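Folding by feel at Prirkell

The linen cell at Prirkell occupies the back third of a former print works, and on the May open day it was running by the time the first visitors had signed in. Urmila Thakur, who leads the handling group, kept her introduction to 2 slides and a warning about the yellow floor line.

The task is narrow. An arm takes a piece of flat white fabric, finds an edge and brings it to a fold. The controller, called Lerirlow, reads a small camera at the wrist and updates the grip target 30 times a second. Training used 704 recorded folds, most of them guided by hand. Glare is the standing problem. White cloth under strong light loses its creases in the signal, and the finger must then rely on motor current to judge contact.

Chi-keung Hsieh, who wrote the grasp planner, put the target at 300 pieces a shift. The cell does not meet it yet. Edge detection accounts for most of the shortfall, and regrasping for the rest. He expects a revised fingertip from Vollen before winter and would like a dimmer lamp sooner.

Shukla, the laundry operator funding the trial, will take the cell on site once it can run a full shift without an attendant. Thakur declined to name a month.

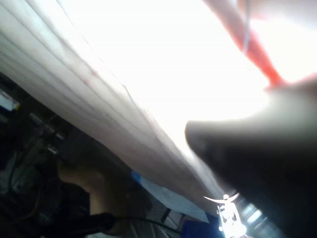
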